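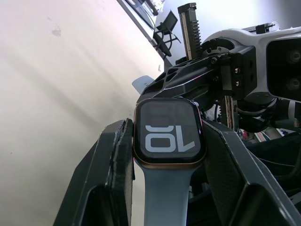
Last changed: August 27, 2023

Notes for the open day talk. Main room, right after coffee. Don't read these out word for word, Trevor, I know you'll be tempted if you have to fill in for me!

Hi everybody, welcome to Rornuddale, come on in, there's room up front. I'm going to talk for a bit and then you get to go bother the people at the tables, which is the fun part anyway.

So that's a watch up there, held between two black fingers, and we're looking at it from the robot's own wrist. (Pause. Let them work out the upside-down 10.) I love this view. Most visitors look at the arm, and I get it, the arm is big and it moves. But all the interesting stuff goes on in the little patch where finger meets watch. Look at the crosshatched grip on the right-hand finger. Somebody will ask if it scratches the screen. The fingers are on the sides of the case, so point at that.

Ask for hands: who here has ever dropped a phone? OK, now who dropped it while wearing gloves? That's the robot's whole life.

Quick story about the July visit if we're on time. We had 29 kids from Kornach in the room and I'd planned this whole careful speech, and the first question was "can it tie a shoe?" No. It can't tie a shoe. Great question though, and I've been thinking about it ever since.

NEXT SLIDE
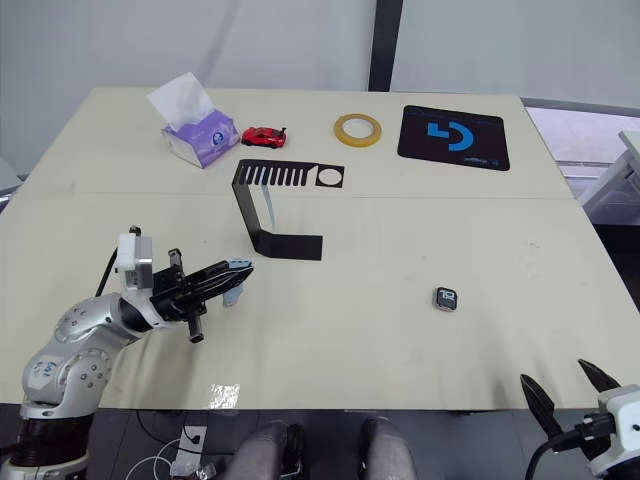 Eltetti Robotics Club, Demonstration Team

Same place, seen from higher up, with an arm coming in from each side. Give people a second to look around, they always find the red toy car first. Then ask which thing they'd pick up if they were the robot. Kids say the car. Adults say the tape. I'd go for the tissue box just to be annoying, it's soft on top and has hard corners and you have to decide which one you're dealing with.

The black bracket is a good one to talk about too. It's bent, it has slots in it, and there are lots of places to grab it and plenty of them are bad.

Mention the 2 kinds of hand: long slender fingers on the left arm, two pointed ones on the right. Horácio Fonseca can take the hard questions on that, he's at the table by the window until lunch.

Thank Thiele for the loan of the chairs. Hand over to Trevor Petrenko for the safety bit. Stay behind the line, bags under your seat, ask before you touch anything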